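3/9/22
Finish trials, oak tops, Keskinen hardwax oil vs. Stilter waterborne

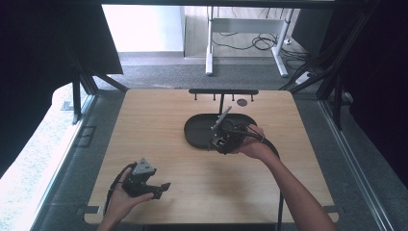 Reply from the Flellon bench came in before the second coat: they would not compare the two at all until the Stilter has cured a full month, and they want the sanding grit written down for each panel.

Grit: 150 on all panels, by hand, with the grain. No water-pop. Panels from the same board, end grain sealed.

Keskinen, two coats, buffed after the first. Color shift toward yellow, more than on the May set. Abrader stopped at 3,064 cycles on panel A, first bare wood at the edge of the track. Panel B went to 4,000 with dulling only. The spread is too wide to report. Suspect film thickness on A, as the applicator pad was changed halfway.

Stilter, three coats, raised grain after the first, knocked back with 320. Panel C wore through at 1,428 cycles. Not cured, so Flellon's point stands. Panel D held back.

Stain spots (coffee, red wine, vinegar) left 6 hours under glass. Keskinen: faint ring from the vinegar, gone after re-oiling. Stilter: no mark from any of the three.

To do:
Re-run A with a new pad, weigh before and after each coat.
Order more 320 from Sketusmont.
Check humidity log for the drying rack, the sensor read nearly the same value all night.
D goes on the abrader once cured.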